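Podholm bench: setup and care notes

12 comments · 37 shares

# Podholm bench

Notes for anyone running or maintaining the two-armed cell at Fesard. They cover the table, the two hands, the cables and the wrist cameras. The control software is documented in its own repository. Maintained by Saulius Lukoševičius. Last revised 23 Sep 2023.

## What is in the cell

- Upper body with two arms and a head camera
- Right side: gripper with curled finger segments, silver and black
- Left side: jointed hand, dark grey fingers
- Small camera at the wrist
- Table with a green mat
- Mekska controller box and its leads
- Orange plastic bottles with clear caps, used for the grasp check

The mat is the height reference for everything else. If you change it, even for another green one, redo the table touch-off in `calib/table.yaml` before you move either arm near the surface.

## Tape on the mat

The start zone on the left side of the mat is laid out in translucent yellow tape. Strips overlap, so the zone is thicker in some places than others. Put new strips over old ones only when an edge has lifted. If more than 6 strips have lifted, take the lot up and start again. Wipe the mat before laying fresh tape and press the strips down from the middle outwards.

The outline doesn't need to be neat. The planner reads the zone from the config file, and the tape is for the person placing the bottles.

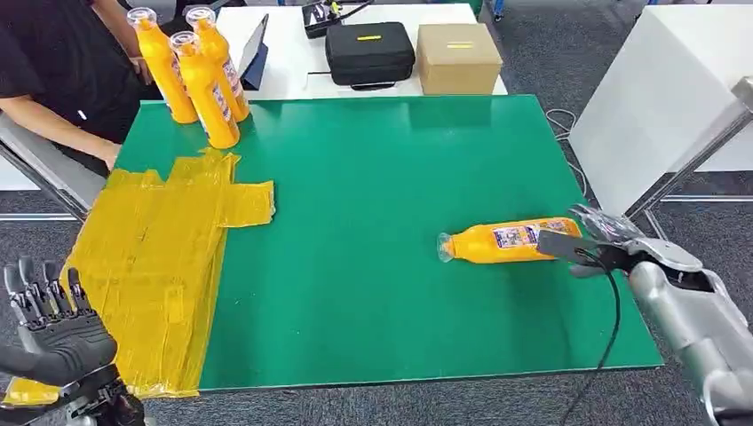
## Grasp check

Run this after any work on the fingers, the wrist or the leads.

1. Power up with both arms parked and the stop button within reach.
2. Stand the bottles in the start zone, caps on.
3. Lay one bottle on its side in the middle of the mat, cap to the left.
4. Run `check_grasp --side right --slow`.
5. Watch the jaw close. It should meet the bottle near the label and stop without denting it.
6. Let the arm lift, hold and put down. Repeat until you have 12 clean lifts in a row.
7. Park both arms and save the log.

A dented bottle means the closing force is too high. Lower it one step in `right_grip.yaml` and start the count again. Slipping during the lift is more often dirty finger surfaces than low force, so clean them first and leave the number alone.

The operator may sit at the left end of the table during the check. Keep hands off the mat while the right arm is moving.

## Cables

The gripper lead must have enough slack for a full wrist turn. Before each session, turn the wrist by hand with the power off and see that the lead doesn't catch on the table edge. Don't tie it to the forearm below the last joint. We did that in August and pulled the connector out of its housing.

Floor leads should be checked before the cabinet is moved.

## Fingers

Inspect the fingers every 3,000 cycles, or sooner if the log shows missed grasps.

- Wipe with a damp cloth, then a dry one. No solvent.
- Check that the bolts on the joint bracket are tight. Use the short hex key, by hand.
- Open and close slowly and look for play in the linkage.
- Light scratches and smudges can stay. Replace a finger if you can feel a ridge with a fingernail.

Replacement fingers come from Hou. Order them as a set, as old and new ones don't close evenly together.

## Wrist camera

The view is partly blocked by the fingers and there is no mounting position that avoids this. What matters is that the gap between them shows the objects on the table. After refitting, put a few packages near the hand and compare the live view with the stored one. The picture is rotated, and the software expects that, so don't turn the camera to make it upright.

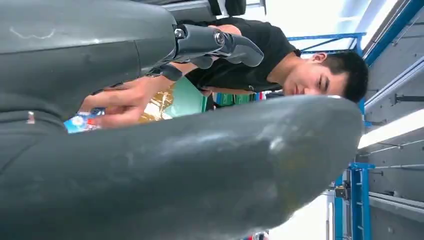
*Wrist camera view between the fingers, with packages and the operator beyond. Image not rotated upright.*

If a finger covers more of the view than it used to, check the camera bracket before touching any settings. Loose brackets account for nearly all the camera faults in our log.

## Known problems

- The left hand sometimes reports its thumb as closed after start-up. Park and restart.
- Shiny foil wrappers confuse the depth estimate. Use the `matte_only` list for timing runs.
- The log writer drops the last entry if you press stop during a save.

## Changes

- Force steps made smaller for the right side
- Table touch-off moved out of the start script
- Cable section rewritten after the August repair

Send corrections to Saulius with the log attached.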